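How to sort slides on a wire shoe rack without buying another one

Every spring somebody in the house decides the answer to the pile by the back door is a bigger rack. I'm not convinced. We paid $54 for the Kombo, a plain wire thing, and most of what went wrong with it was us throwing shoes at it from the doorway.

The packaging promises "room for the whole family". Treat that as advertising. Measure first: our gap beside the door is 260 mm deep, and a men's slide in our house is 289 mm long, so anything pointing straight at the wall will stick out and get kicked.

1. Clear a table and put everything on it. Doing this on the floor sounds easier, but you'll be crouching for over 19 minutes and you'll quit halfway.

2. Find the pairs before you touch the rack. Slides drift apart more than laced shoes do, and one always ends up at the wrong end of the table.

3. Finish one colour, then start the next. Set each finished pair side by side.

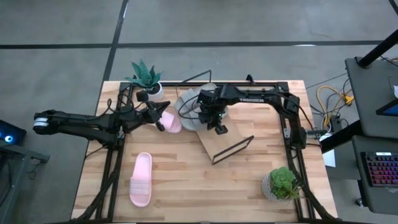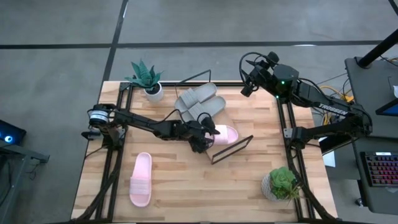 Pink slides and thin black wire on the butcher-block top.

Istaten, February

4. Check the wire before loading it. If it rocks on a flat surface, bend the low corner back gently by hand. I've seen rubber feet recommended for this. Ours fell off in a week.

5. Put the slides in on an angle, toes to the same side. On our rack that brings the big pair back inside the gap. Thick straps won't nest, whatever the Stindau catalogue says about stacking, so give them a level each.

6. Leave the bottom level for whatever gets worn to the bins. It'll end up there anyway.

As for shoe sprays, I tried the Nivik one and couldn't tell it from a rinse under the garden tap – and the tap was free. Let the soles dry in the shade before they go back.

If you still have shoes on the floor after all that, count how many pairs were worn last month. Ours came down by four, and the grey ones nearly went too.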